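Our repair mornings at the Kodikara Hall are back, and what a spring it has been! Since October we have had 123 items through the door, from toasters to a pair of very tired accordions, and 71 of them went home working. I keep meeting people on Prollthorpe Road who tell me their lamp is still going.

The next one runs from 10 until 1, same entrance by the bike racks. Bring anything you can carry - lamps, radios, coats with busted zippers, old desktop computers. If you still have the cord or the manual, bring that too. Babita Bajpai is back on the sewing table and will happily show you how to darn a sock (she got me hooked, and I now own way too much wool).

We're also trying a computer corner for the first time. Come and learn how to add memory, swap a drive or just clean out the dust. There's space for a few people at a time, so put your name on the sheet when you arrive.

Coffee is on us, and the Stoselwood bakery has promised rolls again - the cheese ones go fast! Parking is free on the Fusby side of the hall.

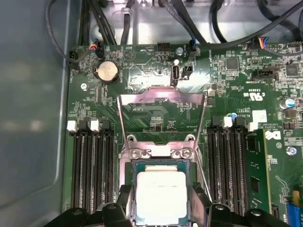
If you'd like to help out, even for half an hour, just come and say hi at the front table. We could really use another person who knows bicycles.

We use cookies to improve your visit. OK | Read more

Contact | Copyright 2013 Kodikara Hall Repair Mornings | Back to top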